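The Coat Round

The robotics club at Nollow met in the old sewing room, and in May the sewing room still smelled like steam irons. Riet De Haan loved that smell. She loved the long bus ride over, too, and the stairs, and the door that stuck, and above all she loved the moment when Ward Visser pulled the sheet off the work table and said, "Right, who's teaching today?"

Teaching was the word he used, and he meant it. Their machine, Lumimano, knew nothing until somebody showed it. You took the handheld gripper, you did the job yourself with those two black fingers instead of your own, and the recording went in the pile. Then you did it again. The pile stood at 608 the week Riet joined, and she'd added 81 all by herself, most of them socks.

"Socks are done," Ward said. "The Hosix Cup people sent the new list this morning."

Everyone crowded in. Towels, fine. Shirts, fine. And then, at the bottom, in capital letters: ONE LONG GARMENT, DARK, TO BE TAKEN FROM A CROWDED RACK AND LAID FLAT.

"Dark!" said Riet. She was delighted. "It can't tell dark from dark. It lost my navy sock on the navy towel for a whole afternoon!"

"That's why they picked it," said Ward. "Van Acker's team has been at it since spring break, I bet."

So they emptied their closets. For the next two weeks people came up the stairs with their arms full, and the sewing room turned into the best mess Riet had ever stood in. Somebody's aunt sent things still on the hanger. The bus driver asked Riet if she was moving out of her parents' house. She told him no, she was teaching a hand, and he thought that over for three stops and asked which one.

The first tries were terrible and she enjoyed every one of them. If you came at the cloth too flat, the fingers closed on nothing. If you came too steep, you pushed the whole thing off the back. You had to nose in a little, wait, feel the fold give, and only then squeeze. (Ward called this "asking first.") Riet did 16 of them before supper, and on the last her wrist was shaking and she was grinning like a fool.

"Slower," said Ward, from somewhere behind the clothes.

"If I go any slower I'll be going backward!"

"Slower than that. It's going to copy you. If you're in a hurry, it'll be in a hurry for the rest of its life."

She breathed out. She went in again, down into all that black, and she stopped thinking about the Cup or Van Acker or the bus. There was just the cloth and the two fingers.
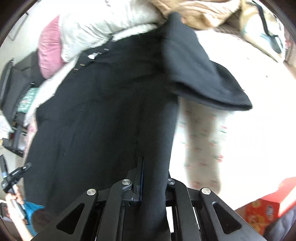

Nosing in: black fingers, black cloth, and everybody's closet behind it.

"Oh, that's a good one," Ward said quietly. "Keep that one."

By the end of the month the pile had reached 2133, and they let Lumimano try on its own. The arm came down over the table. It hung there for so long that one of the little kids sat down on the floor to wait. Then it dipped, touched the cloth, and paused.

Riet grabbed Ward's sleeve. She knew that pause. She'd made it a few hundred times, with her tongue between her teeth, waiting for the fold to give.

"It's asking," she whispered.

The fingers closed. The coat came up off the table, one shoulder first, swinging a bit, and the whole room yelled so loudly that the janitor came up from the second floor with his keys in his hand.

"Again!" said Riet. "Put it back, put it back, I want to see it again!"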